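Ticket: Katstead bimanual rig - policy stalls over the plate at start of episode

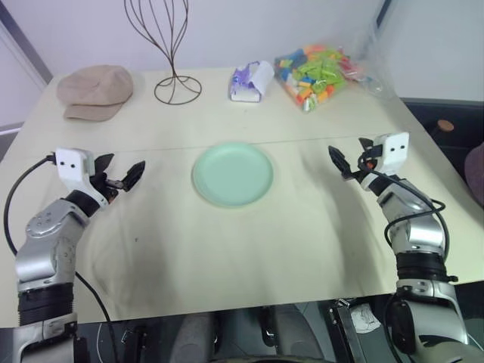 Iker Robles
Research engineer, Skirkcombe Lab
August - 2 min read

Problem: both arms go to the ready pose with grippers open, then hover. The task is to put the cap on the wire stand. The Tidari policy was trained on 700 demos and used to start moving within 4 seconds.

Tried first: restarted the controller, re-homed both arms, swapped the checkpoint. No change.

Next I ran 20 trials with the mint-green plate in the middle of the cloth and 20 without it. It stalled in 13 with the plate and in 2 without. Moving the cap along the back edge made no difference.

Likely cause: most demos with a plate in the centre came from the plate-lifting task, so the policy is torn between the two. The task label is being dropped in the Villalobos loader - see line 30 of the config.

Fix: patched the loader, retraining overnight. Leaving this open until the trials are repeated.

Comments

Bonifacio Aranda, 9:40 a.m.
Same stall on our bench. Did you keep the seed fixed?

Iker Robles, 10:15 a.m.
Yes, same seed for both sets.

Bonifacio Aranda, 10:22 a.m.
Thanks. Will try the patch after lunch.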